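Wenche Dahlgren
1/ I moved to Brillwood from Norway with my two children, and people keep asking me how it goes with the languages at home. I will try to answer in a thread. I am a parent and a translator of manuals, so please do not read this as science.

2/ Our rule in the beginning was simple: Norwegian inside the apartment, English outside. The rule lived for 7 weeks. Then my son came home from school with a whole story about a fire drill, and he had only the English words for it. Should I stop him in the middle? I did not.

3/ What we do now is smaller. I answer in Norwegian, whatever language the question came in. The children may choose theirs. Some evenings it is all English from them, and I keep going.

4/ Colors were the first words to change. My daughter said "blå" until January, and one morning it was "blue" and stayed "blue". 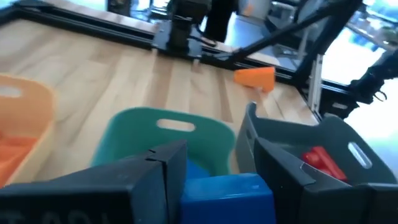
En blå kloss. A blue block.

5/ I like the word "kloss". In Norwegian you can also say that a clumsy person is "klossete", more or less "blocky". My daughter finds this very funny and uses it about me in the kitchen.

6/ Reading aloud is the part I protect. We read 19 minutes before bed, because the kitchen timer is broken and cannot be set to 20. Same book many times is fine. I used to buy new ones all the time and they wanted the old one with the goat.

7/ A question I got from a mother in Urnthorpe: what if the other parent does not speak your language? My husband knew maybe ten Norwegian words when we met. He learned the rest from picture books, together with the children, and he still says "takk for maten" with a terrible accent. It did not hurt anybody.

8/ Mixing. My two say things like "kan du fikse my zipper". Before, I corrected each time. Now I only repeat the sentence in Norwegian in a normal voice – "ja, jeg kan fikse glidelåsen" – and help with the zipper.

9/ Prepositions are harder than colors. "På bordet" is on the table, but "på skolen" is at school and "på tirsdager" is on Tuesdays. I cannot explain why. I tell them to collect examples.

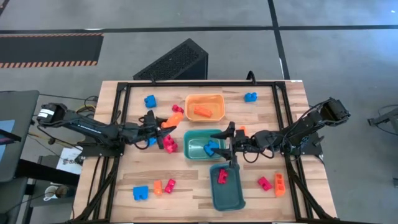

THINGS THAT HELPED US

10/ Grandparents on video, short and often. Ten minutes with my father, who does not understand English when it suits him. The children must find the Norwegian word or go and fetch the thing to show it.

11/ The Saturday group at the Kinsella library. We are 3 families on a bad week and 7 on a good one. There is no lesson. The children play and the adults drink coffee, and everybody hears the language from more mouths than mine.

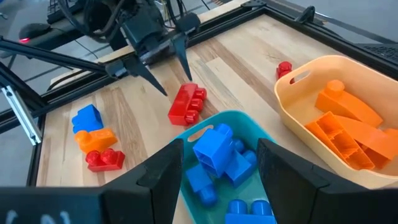

12/ Songs in the car. I have no voice for singing, so we use recordings. My son knows all the verses of a song about a bear and understands perhaps half of it. The understanding comes later, at least it did for me with English songs.

13/ One thing that did not help: paying for each Norwegian word with a sticker. My daughter learned to say "potet" again and again until the sheet was full.

14/ If you are in Brillwood or nearby and speak any Scandinavian language at home, write to me. I have a box of Norwegian picture books to lend out, and I would like the goat one back by summer.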